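Home Issues Articles Authors Search

4.2 Matching skills to tasks

The 69 volunteers who finished the June survey had all given time to at least one of the two programs, the Timix patient network for people with rare skin conditions or the Rodeo animal shelter. We asked each of them what they did for a living or as a hobby, and then what they were asked to do when they signed up. The two answers often had little in common. A retired bookkeeper walked dogs. A web designer stuffed envelopes for the Timix family weekend. Most of these people said they were glad to help in any way, but several added that they had offered a skill on the form and never heard about it again.

Photography was the main exception. Both programs needed pictures for their newsletters and both asked for them by name - the shelter for its adoption pages, the network for its member stories. Volunteers who took photos stayed longer than the others and were more likely to bring in a friend or relative.

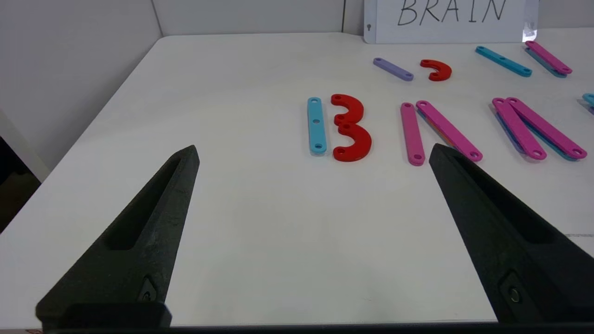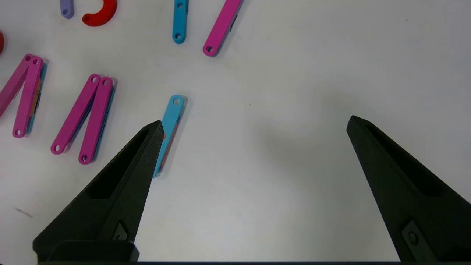 Figure 3. Two views of a white work surface. Department of Community and Family Studies, Agyeman College

Relatives made up a large part of the Timix group. Many were brothers, sisters or parents of a member, and they spoke of the work as something the family did together. At Rodeo the ties were looser. People came through school or church, or after adopting an animal there, and they logged nearly 800 hours between them over the study period.

Travel mattered more than we expected. The shelter is outside Pisness and has no bus stop close by, so volunteers without a car depended on rides. Rodeo offered a $500 travel fund, but few of those we spoke with knew about it. Timix let much of its work be done from home, and its volunteers rarely brought up travel at all.

We return to the sign-up form in Section 5.

Shares 12 | Comments 0
Contact | © 2019 Agyeman College | Back to top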